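Mereana Treloar
The Garudside gray towels, a thread. I have been told by three separate people that these are the last kitchen towel I will ever buy. I have doubts.

2/ First claim on the band: "folds itself, practically." It's a piece of cloth. It folds when something folds it, and the way to find out how well is to put one flat on a white table and start from a corner.
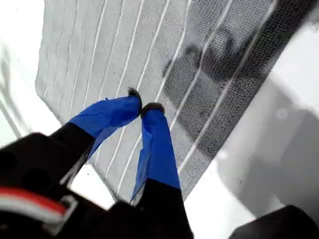 Gray towel, rounded corner. Going in.

3/ See that rounding? I like a square corner on a towel. If you fold in thirds like my mother did, a rounded corner means the edges never quite line up and the whole stack leans. I've got a shelf of leaning stacks already, thanks.

4/ Price check for those asking. The set was 68 dollars at the Reltinville store on Friday. The Finus ones I've used for years were 24 less, and I could scrub a roasting pan with those and feel no guilt.

5/ Second claim: "edges that stay put." I'm going to leave this one with you.

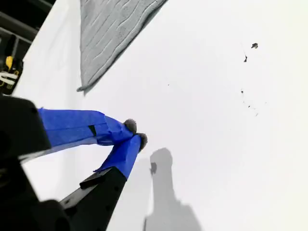 The pointed corner. Slightly frayed, curling a bit.

6/ Somebody will reply that a little fray is normal. Maybe it is! But then don't print "edges that stay put" on the band. I'd have had no complaint if they'd kept quiet.

7/ Third claim: lint free. Everybody says lint free. Bauerfeind said it too, and I picked gray fuzz off my wine glasses for a month.
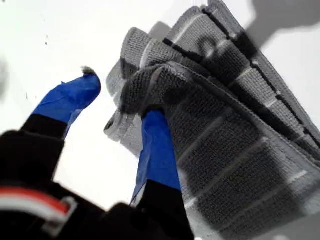

My rule for lint is simple: if a towel sheds onto whatever touches it, it doesn't go near glassware. Looped, pebbly cloth like this is usually good at soaking up a spill and bad at keeping its fluff to itself. So a pale little tuft standing up on the end of that blue tape doesn't fill me with confidence. I can't swear it came off the towel. I know where I'd put my money.

8/ Yes, I've read the reviews. 124 of them when I looked, and most were from people who'd owned the towels for a week. Tell me how it's doing in July.

9/ On folding, since that's what started this: flat first, smooth it out with your palm, then halves. A thick towel folded in thirds turns into a brick and won't fit the drawer.

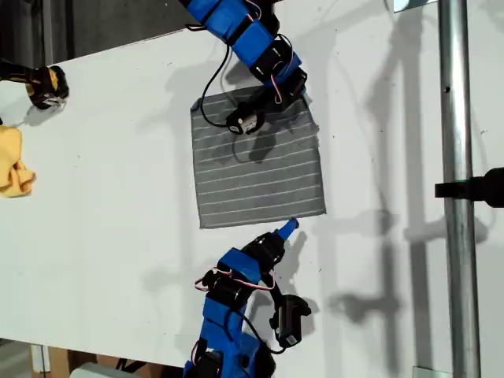
And halves again if the drawer is shallow. Mine is. Two gray ones take up the space of three old ones, which the band also fails to mention.

10/ Where I've landed for now: fine for hands, fine for counters, no glasses. I'm keeping the receipt in the drawer with them.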